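April 5, 2018

Card data from Nidska came again, 1,809 rows for March. I removed 13 accounts which had no credit limit. Neris wants the balances in bands of £100, but over £1,000 the bands become very thin, so I joined them there.

Still not clear to me: does a refund count as a payment? Grarkeo says yes, our old sheet says no.
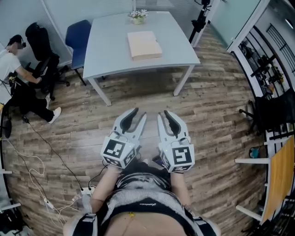 For now I keep the old rule and mark these rows with R. To do: ask Zieliński for their definition of minimum payment, then run the table again.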